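Reviews > Toys & Puzzles > Block Sets

Kneath Pegs and Blocks, reviewed by Bianka Illés

I bought the Kneath set in April, on the theory that a grown woman should be able to put one shape on top of another without supervision.
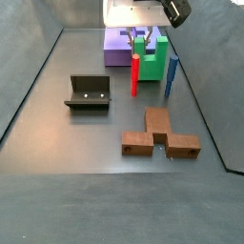 Is it too hard for a beginner?
Most beginners will manage the easy builds in an evening, and the later ones take patience or a cousin who is good at parking.

My favorite is the purple base with the cross on top, a handsome lump that stays where you put it. The green U is nearly as good. The red and blue pegs are fine until you ask them to stand up for long, at which point they develop opinions. I've fished the blue one out from under the couch 9 times and we are no longer close.

The brown T is the one guests pick up first and put down last. The gray bracket looks as if it came off a shelf, and I keep expecting the shelf to ask for it back.

The booklet promises 108 builds. I have done plenty of them and would call a good many the same build facing the other way. Máté Balogh, who owns the Lanby set, says his is worse and cost more. He has bought 2.

Four stars. The box lid doesn't close.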